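Diary > July > Marching

The walk to Trotum town hall

Went on the march. My feet would like it noted.

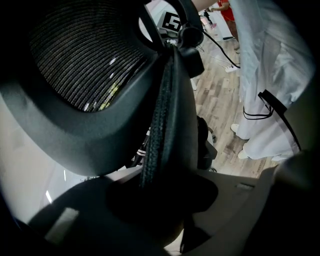

Ruoxi Ren says a march against a curfew ought to be held after curfew, or what is the point, and that walking through Trotum at 2 in the afternoon only proves that we are allowed to walk through Trotum at 2 in the afternoon. She said this on the phone while I was looking for my other shoe. She came anyway, and brought her mother's umbrella, and was at the meeting point before me.

So, the curfew. The council voted it in last month for anyone under eighteen without an adult, 9 at night, all summer, after the business with the broken windows on the Trarov road. I don't have children and am in bed by ten with a book about canals, so it could be said that I have no stake in it. My sister said exactly that. But I was sixteen in this town once, and the only thing that made it bearable was sitting on the library steps at night eating fries and being wrong about music. I would like that to stay legal.

We gathered in the lot behind the old Simico warehouse, where there was no shade whatever. The organizers are mostly high schoolers, with a sprinkling of pastors and one very organized imam from the Trarov side with a clipboard, who had the route, the permit and the phone number of the police lieutenant, and who seemed to be the only person there who'd done this before. The kids had a megaphone. They passed it around like a baby, everyone wanting a turn and then not knowing how to hold it.

My sign said LET THEM LOITER. I had been pleased with it in the kitchen. Out of doors it got one laugh, from a man who then asked if I was for or against, and after that I carried it a bit lower.

Tianyou Du was marshaling in an orange vest. I taught next door to him for years and never once saw him raise his voice, and there he was bellowing at a Methodist youth group to keep to the right of the cones. It suits him. He told me they'd hoped for a few hundred people and that the lieutenant was already saying 230, before we'd even set off, which struck him as a funny time to have the number ready. One of the girls with the megaphone was telling the fellow from the Meng that it was 2,000. I have stood in a lot of school cafeterias and I know what 2,000 people smell like. It wasn't that. But it wasn't 230 either, and I expect the paper will print both and let everybody pick.

The chants were a mixed lot. There was one that rhymed "curfew" with "hurt you" and it was fine for the first block. There was one in three languages that fell apart at the second language. The one that really took off was just the name of the council president, over and over, with clapping, and from any distance it must have sounded as if we adored him.

Up Mill Street people came out of the shops to look. The barber clapped. A woman outside the bakery shouted that she'd had her windows broken and who was going to march for her, and I thought that was a fair question, and so did one of the pastors, because he dropped out of the line and went over and was still standing there talking with her when we turned the corner. I didn't see him again until the speeches. He had a loaf.

I keep thinking about her. It's easy to be on the right side of Mill Street when your own glass is all in one piece. The people who want the curfew are not monsters - I know several of them, one cuts my hedge - and they're tired, and they called the police in May and got a form. They'd have voted for anything with the word "measures" in it. What gets me is that the council picked the one measure that costs nothing and lands on people who can't vote.

Speeches on the town hall steps. The imam kept his to three minutes and got the biggest hand of the day, and I believe those facts are related. The councilwoman who voted no came out and explained that she had voted no, at length, from several directions. Then a boy who looked twelve and turned out to be seventeen got up and read off his phone about closing shift at the burger place, and how he gets out at half past nine and has now been stopped on the way home four times, in the uniform, with the hat on. He said the last time the officer asked him where he was coming from. He just pointed at the hat. That did more than all the rest of us put together, and he got down looking as though he might be sick.

There was supposed to be a petition handed over at the door, but the door was locked. Everyone had forgotten the building closes early in July. So the clipboard, with all our names on it, was slid under the door with some difficulty, and a great cheer went up, and I cheered too. I hope the cleaner knows what it is.

Ruoxi and I sat on the library steps afterward. No fries, the place is a phone shop now. She allowed that it had been better than she expected, which from her is a parade. She still wants to do it over again at night, with candles, and have the parents come along so it's all perfectly lawful and extremely annoying. I said I'd be asleep. She said that was what they were counting on.

Tianyou stopped by with his vest folded under his arm and said the vote to extend it into the fall comes up at the next meeting and would I speak. I said I'd think about it. I have been thinking about it all evening, chiefly about what I'd wear.

Sunburned on one side only, the side away from the sign. Called my sister. She'd seen the whole thing go past from the dentist's window and wanted to know why we were all shouting for the council president.

Must soak the feet. Must find out what time the meeting is.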